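4.2 Why surfaces fill up

Anyone who has shared a workplace knows that a clear table does not stay clear. What the literature has been slower to admit is that the people who fill it tend to think someone else did. In our Karadside interviews, respondents described their own belongings as "in use" and everyone else's as "clutter," often while pointing at the same kind of stapler. Joelle Ghanem, who coded the transcripts, began marking these passages with a small drawing of a stapler, and we have kept the code name (STAPLER) in the appendix for the sake of consistency.

We treat the shared table as a small commons. The classic problem applies in miniature: the cost of leaving one more object is spread over every user, and the benefit goes to the person who did not have to walk to the cupboard. Where our sites part company with the classic problem is in the role of containers. A container on a shared table makes a claim. It says that the space inside its rim has been spoken for, even when it holds nothing at all, and our respondents honored such claims with a seriousness they did not extend to written rules. At the Skarkel site, a laminated notice asking users to clear the table by 6 p.m. had been in place for as long as anyone could remember. It was used in October as a coaster.
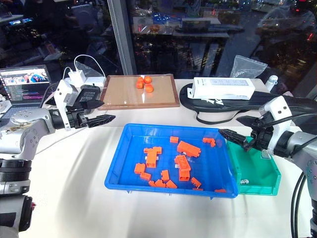
Figure 3. Shared work table with trays.

Lebrun's distinction between holding and parking is useful at this point. An object is held when its owner expects to return to it within the same stretch of work, and parked when the owner has stopped thinking about it but would object to its removal. Most conflict in our diaries concerned parked objects, and most parked objects were, by their owners' account, held. Trays blur the line further, for the tray itself is parked while its contents may come and go. The blue tray in Figure 3 is the largest thing on its table, and under our scheme the whole of its footprint counts as claimed space regardless of what is in it; the green one is scored the same way. A wooden board is scored only as an object. Two reviewers of an earlier draft found this unfair to boards. We have some sympathy, but the diaries are clear that people will happily put a mug on a board and will hesitate before putting one in a tray.

The diary entries came to 1000 in all, from 72 participants, who were asked to write a line whenever they moved something that was not theirs. Compliance was good in the first week and confessional after that. The most common entry was a variation on "moved it over a bit." We had not planned a category for moving things over a bit, and the Rorkar coding sheet, built for library reading rooms with better manners, did not offer one. We added it. It quickly became the largest category in the study, and a fair summary of how shared tables are governed in practice – by nudging, in small amounts, by people who would rather not discuss it.

Nudging has a direction. Objects drift away from the seat nearest the door and toward whichever corner is hardest to reach, where they settle and acquire a kind of tenure. Participants were reluctant to disturb anything in this corner, including things they later recognized as their own. Section 4.3 takes up the question of tenure and the related matter of the drawer.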